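# The Nonham Studio Visit and What It Can Tell Us

Project report, second draft, handed in with the February portfolio 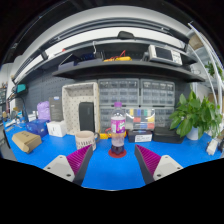
## Why I picked this

Our assignment was to take one piece of writing about an artist at work and check how far it helps a reader look at the art. I chose the long essay on the printmaker Galli, published in the Nonham arts quarterly. It runs to 3,085 words. My tutor, Benedetta Negri, likes it a good deal more than I do, and I've tried to take her notes seriously.

The essay is a studio visit, a form I've come to distrust. The critic arrives, the artist makes coffee, there is a view from the window, and by the time any prints come out of the drawer we've already been told what kind of person made them. After that it is hard to see them as anything but proof.

## What I did

I marked every sentence by subject: the artist's looks and habits, the room, the artist's opinions, or the prints themselves. Sentences that did two jobs went under the one that took up more words. This is a rough method and someone else would get a slightly different split.

The passages on the prints came to 299 words. I went over them again because I thought I'd missed a page.

I then looked at the two prints the essay names, "Grallen" and "Grallen, Evening," in the college print room, with the essay closed. I made notes for half an hour on each and compared them with the text afterward.

## What I found

The essay calls "Grallen" "restless, like the man himself." I couldn't find the restlessness. It is a very even print. The hatching on the hillside runs in one direction almost all the way across, and the only break is a bare strip near the top left where the river should be. The essay doesn't mention the strip.

"Grallen, Evening" gets a fairer deal. The critic notices that the plate was wiped unevenly and that the dark gathers along the bottom, and I agree that this gives the print its weight. Then comes a paragraph on Galli's temper with assistants, and we don't get back to the print at all.

The opinions take up the most room. Galli is rude about landscape painters, art schools and paper sold under the Jikix name. Some of it is funny. I don't see how it bears on the work, with one exception: he says he stops when a plate "starts agreeing with me." I'd have liked the critic to ask which plate, and when.

## Objections

Benedetta Negri wrote in the margin that a portrait of an artist is allowed to be a portrait, and that I was grading it as a catalog entry. I accept part of this. The essay is well made and I remember the man. But it is titled "Looking at Galli's Prints," and I think a title is a kind of promise.

She also asked whether my notes were colored by wanting to disagree. Probably, yes. I had read the essay first, so my half hours were never as clean as I made them sound in the first draft.

## Still to do

- Ask the print room for the earlier state of "Grallen," if they have it
- Redo the sentence count with a second reader
- Check the date of the evening print, which the essay and the drawer label give differently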